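Cabbage Kimchi at Home, the Way I Make It in a Small Kitchen

I started making kimchi because the good jars at Mirani, the little grocery at the bottom of my street in Nereck, kept selling out before I got there. I'd walk in at 6 p.m. with rice already cooking at home and find an empty shelf and one sad tub of olives. After the third time I bought a cabbage instead and went home to figure it out.

My first batch was far too salty. My second was fine. By now I make it every month or so, all year long, and I can do most of it while listening to the radio and not really concentrating. This is a plain napa cabbage kimchi, cut into pieces before salting (mak kimchi, if you want to look up other people's versions). The whole-leaf kind is gorgeous, but it takes longer and you need more room than I have. My counter is the width of a cutting board and a half!

What you need

2000 grams of napa cabbage, which for me is usually one big head or two little ones
264 grams of coarse sea salt, no iodine
Cold water
2 tablespoons of sweet rice flour
18 grams of sugar
A cup and a half of water for the paste
A whole head of garlic, peeled
A thumb of ginger, peeled
Half an onion
Half an Asian pear, or a whole ordinary apple
A quarter cup of fish sauce
A cup of gochugaru (Korean chili flakes)
Five scallions
A piece of daikon the size of your fist
One carrot, if you like carrot

You'll also want the biggest bowl you own, a pair of food-safe gloves, a kitchen scale and a large glass jar with a lid. I use an Altix clip-top jar and I've never had a problem with it, but any clean glass jar that closes will do the job. Please weigh the salt. Coarse salt and fine salt take up very different amounts of space, and a cup of one is nothing like a cup of the other. I buy the Sundard coarse stuff in the blue bag. That first salty batch of mine was a cup-of-fine-salt batch, so I speak from experience.

Salting the cabbage

Cut the cabbage into quarters lengthwise and slice out the hard core. Then cut across into pieces a little bigger than you'd want to eat, since they shrink a lot. Drop them into the big bowl, rinse them under the faucet and pour off most of the water. You want the leaves wet so the salt clings.

Sprinkle the salt over in layers, tossing as you go, and give the thick white parts more than the frilly green parts. Then add a glass of cold water, toss it again and leave it on the counter. Every half hour or so, go back and turn everything over from the bottom. It'll look like nothing is going on for a while, and then suddenly there's a pool of liquid in the bottom of the bowl and the whole heap has sunk.

In my kitchen this takes two hours, a bit more in winter. The test is to pick out a thick white piece and bend it. If it folds over without snapping, it's done. If it cracks, give it another half hour and try again.

Now rinse. Fill the bowl with cold water, swish, drain, and do that three times altogether. After the third rinse, taste a piece. It should be pleasantly salty, like a well-seasoned salad – if it makes you pull a face, rinse it once more. Then tip it into a colander and leave it to drain while you do everything else. I put a plate on top to push some extra water out, and I give it at least half an hour. Watery cabbage makes thin, pale kimchi.

The porridge

I skipped this part for ages and I was wrong. The rice flour porridge gives the paste something to hold on to, so it coats the cabbage and doesn't all slide to the bottom of the jar.

Whisk the rice flour into the cup and a half of water in a small pan while it's still cold, then set it over medium heat and keep whisking. After a few minutes it goes thick and slightly see-through, and it starts to blip at you. Stir in the sugar, give it one more minute and take it off the heat. Let it cool all the way down. I spread mine out on a dinner plate when I'm impatient (I'm usually impatient).

If you don't have sweet rice flour, regular rice flour works, and so does a spoonful of leftover cooked rice blended up with water. I've used plain all-purpose flour in a pinch too, and it was perfectly okay.

The paste

Put the garlic, ginger, onion, pear and fish sauce in a blender and run it until it's smooth. It smells incredible and also very strong, so open a window. Pour that into a bowl with the cooled porridge, then stir in the gochugaru.

Leave it alone for ten or fifteen minutes. The flakes soak up the liquid and the color turns from a patchy orange to a proper deep red. If it seems stiff at that point, loosen it with a spoonful of water. It should be like a thick tomato sauce, something that falls off a spoon in blobs.

A word on the chili. Gochugaru is milder than it looks, and a cup gives you a medium sort of heat. Regular crushed red pepper from the pizza aisle is a different creature altogether, with lots of seeds and a lot more burn, and I wouldn't swap one for the other. If you're cooking for people who are nervous about spice, use half a cup and add a spoonful of sweet paprika for color. My in-laws eat it that way quite happily.

While the paste rests, cut the daikon and carrot into matchsticks and the scallions into pieces as long as the top joint of your thumb. Stir them all into the paste. 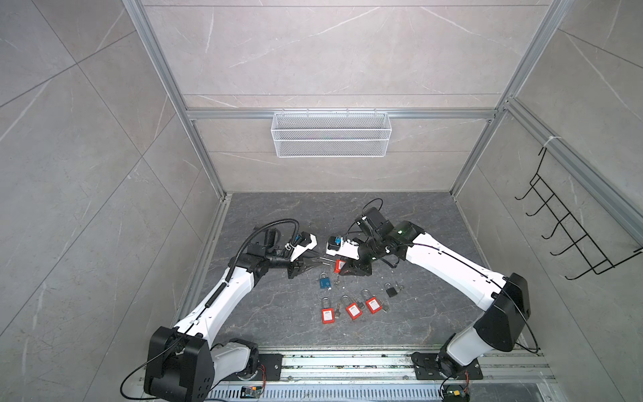
Can I leave out the fish sauce and still get good kimchi?

Use the same amount of soy sauce in its place, and add a small piece of dried kelp to the porridge water while it heats, then fish it out before you add the sugar. The color comes out a little darker and the flavor is rounder and less sharp. I've served it at plenty of dinners with vegetarian friends and the bowl always goes back empty.

Mixing and packing

Put the gloves on. I mean it – chili paste under your fingernails is bad, and chili paste plus contact lenses at bedtime is a whole lot worse.

Squeeze the drained cabbage gently, a handful at a time, and drop it into the bowl with the paste. Then get both hands in and turn it over and over until every piece is red. Be thorough but don't scrunch it, or you'll bruise the leaves. Taste a piece now. Fresh kimchi should taste a touch saltier than you'd like, and it mellows as it sours. If it's flat, add another spoonful of fish sauce.

Pack it into the jar in handfuls, pressing each one down with your fist to push the air out. Stop a good couple of inches below the rim. Kimchi rises as it ferments, and a jar filled to the top will leak all over your shelf. Swirl a few spoonfuls of water around the mixing bowl to catch the last of the paste, pour that over, and wipe the neck of the jar clean.

Close the lid and stand the jar in a bowl or on a rimmed plate. If you're using a clip-top jar, open it once a day to let the gas out. With a screw-top, I leave the lid a little loose for the first couple of days.

How long to leave it out

Somewhere cool on the counter and out of the sun is what you're looking for. In summer my kitchen gets hot and a single day is enough. In February, when I can see my breath in the hallway, it can need three. Start tasting after the first day. You're waiting for a few bubbles when you press down with a spoon, and a clean sour smell behind the garlic.

Press the cabbage back under the liquid whenever you open it. If there isn't enough liquid on day one, don't panic and don't add anything, it nearly always catches up by day two.

Once it tastes a little tangy, it goes in the fridge. It'll keep on fermenting in there, only slowly. I like it best at two weeks, when it's sour but the white parts still have crunch. My husband likes it the same night I make it, with no fermenting at all, so I always keep a small bowl back for him and drizzle it with sesame oil.

A few things that go wrong

Too salty: grate in some more daikon or add some unsalted cabbage, mix it through, and give it a few more days. It evens out surprisingly well.

Not sour after days in the fridge: bring it back out on the counter for an afternoon and overnight, then taste it again.

Soft and mushy: usually it was too warm, or the salting was rushed. It's still great cooked, so make stew.

White film on top: a thin, flat, whitish layer is most often kahm yeast. I lift it off with a spoon, push the cabbage back down and carry on. Anything fuzzy, or blue, black or pink, means the whole jar goes in the trash. Same if it smells rotten and not sour. I know it hurts.

What to do with it

The first week it's a side dish for us, next to rice and a fried egg. After a month I start cooking with it. Kimchi fried rice is the obvious one: chop a big handful, fry it in butter until the edges go dark, add cold rice and a splash of the juice from the jar. It's also very good in a grilled cheese sandwich, with the kimchi squeezed dry first so the bread stays crisp.

Save the juice! I stir it into pancake batter with sliced scallions, and a spoonful in a pot of plain bean soup wakes the whole thing up. When the jar is down to the last inch of red liquid, I slice a cucumber into it, put it back in the fridge and eat that the next day while I'm salting the new cabbage.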